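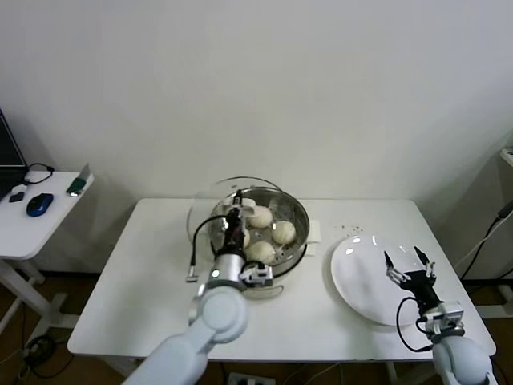
Six mornings a week at the Skokham bun counter

The shutters on the corner unit at Skokham market go up at seven, but the woman who runs the bun counter has been in the kitchen since four. She makes the dough herself, shapes every bun by hand and sells until the trays are empty, six days a week.

She did not train as a cook. For most of her working life she kept the books at Flunari, a flooring firm on the edge of town, and left when the office moved away.

"I was offered a job at the new place, but it was an hour each way," she says. "I'd been making buns at home for years, for the family and then for people at work. My sister said I should have a go at selling them. I thought I'd give it until August and then look for another office job."

August came and she had a queue. She took on the market unit that autumn, using 3799 pounds of savings to pay the deposit and buy a second-hand dough mixer. The mixer is still going, although it has had a new motor.

Her recipe is her grandmother's, with small changes. The flour comes from Brelmont, a mill she found after trying several others, and she is firm about it.

"Ordinary bread flour makes them chewy. You want something softer, with less protein. I tried the supermarket ones when I was starting out and they were all right, but they went yellow and a bit tight. With the Brelmont flour they stay pale."

The dough rests twice, once in the bowl and once after shaping. In winter the second rest can take twice as long, and she has learned to judge it by touch. "If you press it and it springs straight back, leave it alone. If it comes back slowly, it's ready. I don't use a timer for that part. I do for the steaming."

People often ask her why their own buns collapse. She says the usual cause is lifting the lid too early.

"Turn the heat off and wait a few minutes. Then open it a crack. And leave room between them, they grow more than you expect. I still see people fill the tray edge to edge and then they have to tear them apart."

The counter has 28 regular orders from cafes and households, and the rest goes to whoever turns up. Pork and cabbage sells best. The plain ones sell too, mostly to older customers who eat them with soup, and there is a red bean bun on the days when she has time to cook the beans.

Prices went up in January 2023 and she put a notice on the counter a fortnight before. "Gas, flour, everything had gone up. I didn't like doing it. Two people complained, and one of them was back the next morning."

She has been asked to supply Bakilana, the restaurant across the square, with frozen buns. She has said no for now - the freezer she has is small, and she would need to hire someone for the evenings.

"I'm 37 years older than my niece and she helps me at the busy times, and she's the one who wants to grow it. She can do that when it's hers. I like being finished by one o'clock."

The counter is closed for two weeks every August, when she goes to the coast and does no cooking at all.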